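Zorkton Long Table Cover for Garment Folding and Sorting
Supplied by Govonov
Page revised 12 April 2021

The Zorkton Long Table Cover is a soft working surface for laying out, folding and sorting small to medium garments. It is laid over an existing table and is intended for laundry rooms, returns desks, stock rooms and workshops where clothes are handled one piece at a time. The cover is sold on its own or together with the Prunovier side panel, described further down this page.

A bare table top is usually too slippery for folding. T-shirts slide when a sleeve is turned in, and socks travel towards the nearest edge. The Zorkton cover has a napped face with enough drag to hold jersey and light cotton in place, but not so much that a garment has to be lifted before it can be turned. Heavy denim moves more freely than jersey. Fleece tends to cling and should be lifted.

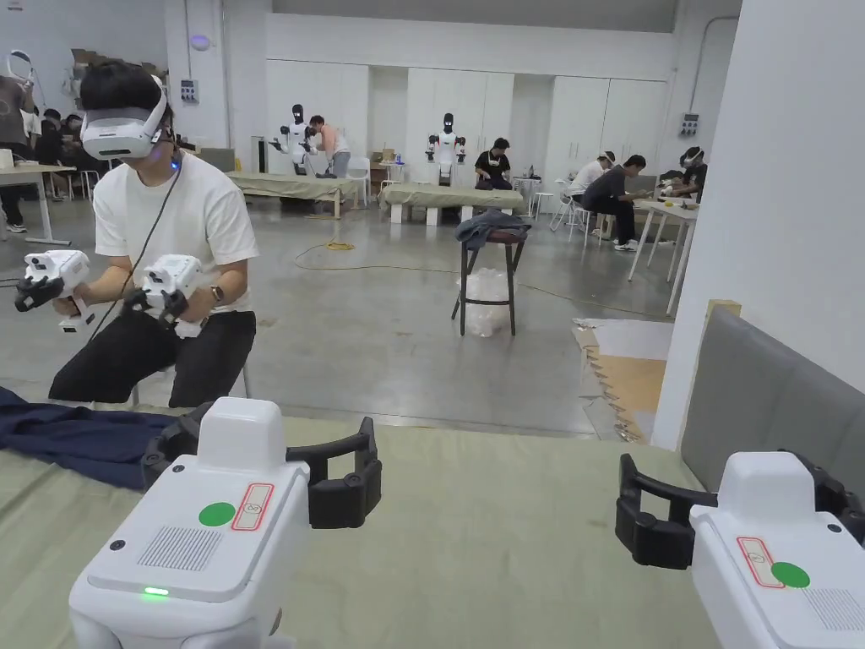
The cover is not fitted. It has no elastic, no corner pockets and no ties, and it will take any table shape that falls within its length and width. Allow a drop on all open sides. A drop of 300 mm on the long side is enough to stop the cover creeping during normal use. Where the table stands against a wall or panel, the drop on that side can be tucked behind the table top and left there.

Some creasing will remain after unpacking. It relaxes with use and does not affect folding of everyday garments. If a flatter surface is needed for shirts, steam the cover lightly in place and smooth it by hand from the centre outwards. Do not press with a dry iron.

Specification

Face: brushed woven cotton, undyed or soft shade
Backing: cotton, close weave
Weight of face fabric: 400 g per square metre
Edge: turned and stitched on all four sides
Maximum wash temperature: 40 degrees
Recommended drop, long side: 300 mm
Supplied: folded, in a paper sleeve

Shades vary between batches. The soft shades are deliberately muted and can read as green or as beige depending on the lighting in the room. Customers ordering several covers for one row of tables should order them together and state this on the order form.

Working with dark garments

A pale cover is recommended for navy, black and charcoal clothing. The outline of the garment can be found quickly, and collars, hems and labels are easier to pick out than on a dark or patterned surface. The same cover is less useful for white linen. For mixed loads, most customers keep a second cover in Isah Grey, which is made to the same specification and can be laid directly on top of the first. 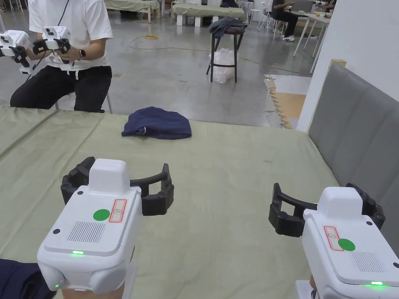 Navy garment bunched on the pale cover, tag showing at the lower left fold.

Lint from dark cotton will show on the face. It can be removed with a clothes brush or a damp rubber glove, working in one direction. Adhesive rollers are not recommended on the brushed side - they pull the nap and leave strips that are visible under strong light. Small stains should be treated with plain soap before washing. Old stains may lighten without coming out completely, and this is not covered by the guarantee.

Layout and folding order

A long table is best used from one end to the other, with unsorted items at one end and finished stacks at the other. Two people can work on the same cover if each keeps to one end. Lay a T-shirt with the hem squared first, then open out the sleeves and shoulders. The hem gives a straight line to work from, as on the navy T-shirt with the white 'YOUR STYLE' print, where the lower edge is straight while a sleeve is still bunched up at the other side. Smooth printed areas with the flat of the hand and avoid dragging them across the nap.
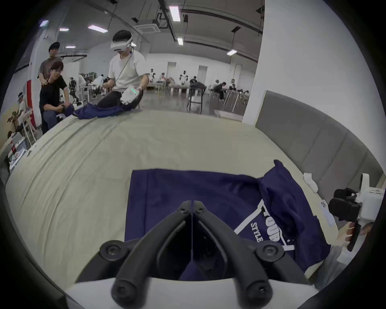

Socks should be kept to one side until the larger pieces are finished. Placed in the middle of the table, they are easily folded into something else. The strip along the back of the table is normally the least used part of the cover and serves well for this purpose. A single white sock beside a navy T-shirt is simple to find again on a pale cover, and its pair can be laid next to it when it appears. Small cards and order slips can be kept on the same strip, provided that they are removed before the cover is shaken out.

Trousers need more length than any other common item. Lay them flat with the legs apart, smooth the seat, and bring one leg over the other before folding towards the waistband. On narrow tables they should be laid along the table.

Prunovier side panel

The Prunovier panel is an upholstered upright for use along one long side of the table. It has a grey cover stitched in vertical channels over foam and weighs 16 kg. It stops garments slipping down between the table and the wall, and it protects painted walls from the table edge. The panel is free-standing against a wall and is not to be used as a seat back. Wipe with a damp cloth only. 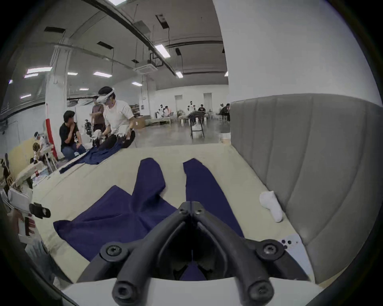

Can the cover be tumble dried?

Line drying is advised. Tumble drying at any setting will shorten the cover slightly and flatten the nap. Hang it over two lines so that the weight is shared, and lay it back on the table while it is still very slightly damp.

Ordering

State the length and width of the table top, not the size of the cover required. Govonov will add the drop. Covers cut to size cannot be returned unless faulty. Panels are delivered separately and may arrive after the cover.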